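Workshop notebook, Jul 11, 2024
Trial of the Vurkano assembly board kit (supplier Pestach), two-hand setup

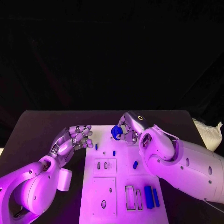

Board trial under magenta light. Blue piece held in the right hand, left hand at the pegs.

I write down my notes on the Vurkano kit before we answer Pestach about the purchase. The offer they sent in January was for the board, the blue pieces and one year of support. The price for us is 1174 without tax, and a second set of pieces costs 95 more. I find the second set worth the money, because small parts get lost in this shop.

Unpacking and mounting. The board is flat and it lies well on the table. The manual asks for clamps but does not say which size. I used our own from the drawer under the drill press, the short ones. The long ones come in the way of the wrists. Please do not return them to the drawer until the trial is finished.

Light. The magenta setting is the hardest one for us. White board and white arm casings all become pink, and the flat plates on the board are difficult to separate from their background. One of the square plates on the right is almost gone for the eye. The blue pieces remain easy to find, so the choice of color by Vurkano is good. I would like to ask them for plates with a darker border, as the long slots already have. With the slots I had no complaint.

Black backdrop. I keep it. Before we had it, the shelf behind the table disturbed the detection of the pieces.

Runs. We made 202 attempts in total, all types of piece together. I will put the table with the results in the shared folder when I have checked it again, there are two lines which I do not trust. My impression until now:

Thick cylinder: good. The hand closes on it well and it does not turn.
Slim cylinder: less good. When it lies close to the thick one, the fingers want to take both. I think we must start with more space between them.
Small upright pegs: the most difficult. The fingertips are round and they push the peg before they hold it. Slower approach helps, I went down to 25 percent of the normal speed.
Lumpy blue piece: better than I expected. Grip from above with all fingers around it.

Reach. For the far left corner of the board the right arm must go across a big part of the table, and then it covers the right side of the board from the head view. This is not a fault of the kit. We can move the board a little to the left, or let the left hand do this corner. I prefer the first, it is less work in the program.

Software. The kit comes with task files for Zemeck. The import was without problem, only the names of the slots are not the same as in the printed manual. I made a list with both names and taped it inside the cover. If you change the file, please change also the list.

Support. I wrote to Pestach two times. First answer came the next morning and was useful. The second question, about spare pegs, is still open.

Compared with the board from Ok, which we had on loan: the Ok board has more tasks but its pieces are too small for our hands. For the same reason I would not take it again, even if it is cheaper.

To do:
Ask Pestach for the price of single pegs.
Repeat the peg runs in white light with the same speed.
Shift the board and check the reach again.
Fix the cable of the right arm before the next runs, I do not like how it lies.

My opinion for the moment is yes to the kit, with the second set of pieces, if they answer about the pegs.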